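Notebook entry, propagation room, Grovero site
17/09/2025

Subject: comfrey and valerian, root material for the Kadlec beds

The August sowing of valerian was assessed this morning. Of 500 seeds placed in trays, 308 have produced seedlings with true leaves. The lower shelves performed poorly and the upper shelves well, which agrees with the temperature log. Seed lot Nulska was used throughout. The remainder of the lot has been returned to the cold cabinet and should not be used for comparison work until a fresh germination test is on file.

Comfrey root cuttings were taken from the old row beside the north fence. Pieces were cut to finger length, laid flat and covered with 2 inches of mix. A total of 60 pots were filled. Gloves are required for this work, as the leaf hairs irritate the skin, and the knives are to be wiped with alcohol between plants.

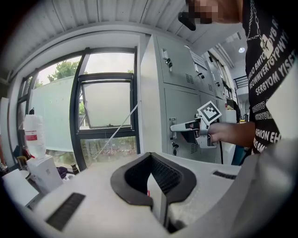

The labels on the valerian trays faded again under the lamps. Pencil on the white tags has held up better than the marker supplied by Sterance, and pencil will be used for all new trays. Old tags should be rewritten before the trays are moved - two of them could be read only by checking against the sowing sheet.

Foxglove remains outside this trial. Its young leaves are easily confused with those of comfrey before flowering, and several self-sown plants were found in the north row during lifting. These were removed and bagged separately. Any rosette of uncertain identity is to be left in place, flagged and checked by a second member of staff. No leaf from that row is to go to the drying room this season.

Outstanding items:
Repeat germination test, Nulska lot.
Move thermometer to the bottom shelf.
Water comfrey pots from below only.
Order pencils and white tags.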